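Sorting Small Household Items into Open Bins

Household Guidance, Endberg Residents' Service
Updated December 2, 2020

Residents of the Endberg and Skendley buildings are encouraged to keep small household goods in open bins on a table or low shelf. The following advice was prepared by Ntombi Lekota for the storage evenings held in May and has been revised after comments from residents.

Before you begin
Clear the table completely and wipe it with a damp cloth. Place the bins side by side before bringing out anything to be sorted. Bins of different colors are preferred, as every member of the household can then be told where an item goes without the need for labels. Where labels are used, they should be placed on the outer wall and written in large letters.

Choosing bins
Shallow bins are suitable for most small items. Deep bins tend to hide what lies at the bottom. Plastic bins with ribbed sides are easy to grip when lifted. A wider tray with low walls should be kept for long or awkward items that do not stand up well.

Sorting
Lidded containers should be stored upright, with the lids closed. Check each lid before putting the container away - a lid that no longer fits should be replaced or the container used for something dry. Tall containers go behind shorter ones. Long items, such as flashlights and tubes, may be laid diagonally in the wide tray if they are too long to lie straight.

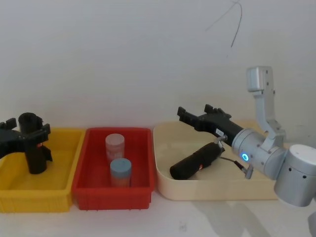

Leave one bin free at the end of the row for items that have no place yet. This bin should be emptied once a week. Batteries are to be taken out of any flashlight that will not be used during the season and kept in a separate closed box.

Cleaning the bins
Wash plastic bins in warm water with a little dish soap and let them dry fully before refilling. Ribbed walls collect dust and should be cleaned with a soft brush. Do not use scouring powder on smooth trays - it leaves scratches that hold dirt.

Residents who need extra bins may ask Shabani Lyimo at the Mthembu Street desk. Each household may borrow up to 3 at a time.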